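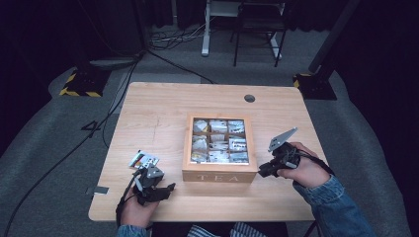
The road into Brutham drops off the ridge in one long grade, and most people on bikes remember the grade and forget the town. I had ridden through it twice without stopping. On a Tuesday in June I stopped, mainly to see what had become of the old rail bed that runs from there up the valley to Sandoval.

It has been open to riders and walkers for two years. The surface is crushed stone, packed hard in the middle and softer along the edges where the horses go. Trains never liked hills, so the climb is slow and steady, and you gain 1000 feet before Sandoval with no stretch that makes you stand on the pedals. A road bike with wide tires will do. Narrow ones will get there too, but your hands will know about it.

The first miles follow the creek behind the feed stores and the backs of houses. Dogs bark, then lose interest. Past the second road crossing the fences stop and the trail goes into cottonwoods, and that is the best part of the morning if you start before seven. By ten the shade has moved off the path — bring more water than you think you need.

Murninau is marked on the map as a town. It has a church, a grain elevator and a post office with a bench out front. The population was 200 when the railroad pulled out and is smaller now. The faucet on the side of the church works, and a painted sign invites riders to use it. There is no store, so eat before you leave Brutham or carry lunch.

Above Murninau the valley narrows and the trail crosses the creek on the old steel bridges. The decking is new. The approach to the upper bridge had washed out on one side when I rode it, and orange fencing left room for a single bike at a time.

Sandoval comes up all at once, around a rock cut. The depot is closed, but the Drimico Cafe across the street opens at six and serves breakfast until two. I had eggs and a slice of rhubarb pie, filled both bottles and turned around. Going down, I hardly pedaled until the church at Murninau, where the wind came up the valley and I had to work for the rest of it.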